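Ernitz paper gift bag, medium: packing notes
Last updated Feb 26, 2010
31 shares | 2 comments

The Ernitz is a flat-bottomed paper bag for small party gifts. I bought a pack from Vorero in October and have used most of it for snacks. Paper weight is listed as 165 gsm. 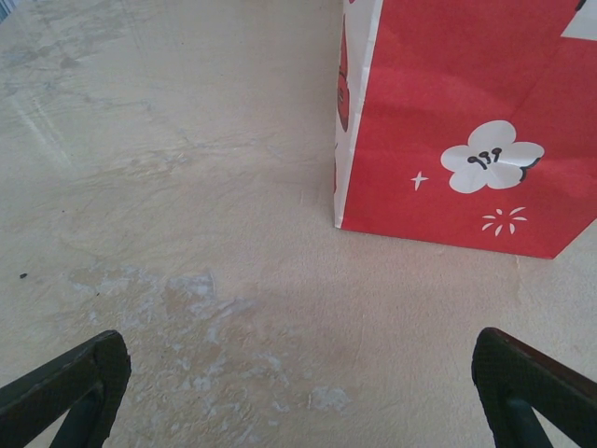

Unfolded, the base needs a firm press along both creases before it will sit flat. After that it stands open without support. The side gussets are stiff enough to load with one hand.

Light, bulky items suit it best. Chip bags trap air and use up the volume quickly, so put the largest one in first, upright, and fill the gaps with candy.

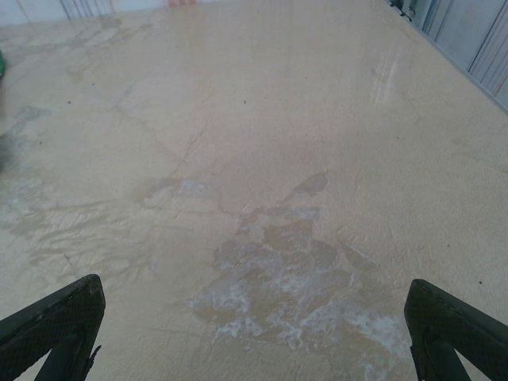
The glued bottom seam is the weak point. It held dry snacks well but softened on a damp counter. Wipe the table before packing. The handles are adequate for this kind of load.

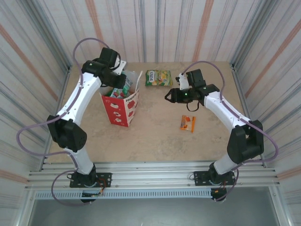 Red-and-white gift bag with a green snack package inside; chips and candy beside it.

Recommended for snacks. Use something heavier for jars.

Comments (2)

Otis Doucet: Same seam problem here. A strip of tape inside fixed it.

Agathe Renaud: Does the large size use the same paper?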